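Pegboard and wall unit, back room: ticket log

February 12, 2018
By Marlene Görtz
2 min read

Reported problem: hooks work out of the pegboard, and the storage corner feels stuffy. Volker Fuchs blames the air conditioner for both. I have my doubts.

1. Pegboard

The board is beige with a regular grid of small round holes. Clanik sold us a bag of 100 hooks as "universal fit," a phrase I have never trusted. I tried 7 of them and 2 wobbled.

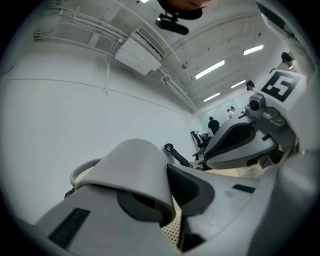
Volker's theory is that vibration shakes them free. Maybe, but he has never caught one moving. I think the hooks are too thin for the holes. Titilayo Ibrahim put in a set from Wendt so we can compare. Left alone until the next check.

2. Air conditioner

It's the white wall unit, up in the corner near the pipes. Enska's phone support told me to reset it, then told me to reset it again. No change that I could feel, though Volker swears it's better. He said the same in November, before anyone had touched it.

The boxes and stacked items on the shelves are my next suspect. There's a power strip up there too, with cables hanging down from it, and I'd like those tied up before we start shifting boxes.

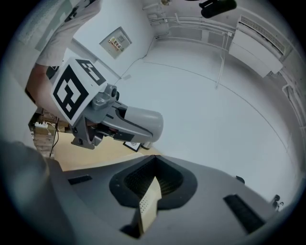 3. Still open

Ottmar Eichhorn wants to order a new unit from Dusance. I said no until somebody cleans the filter. Filter cleaning assigned to Volker. Hook check assigned to me.

Status: open.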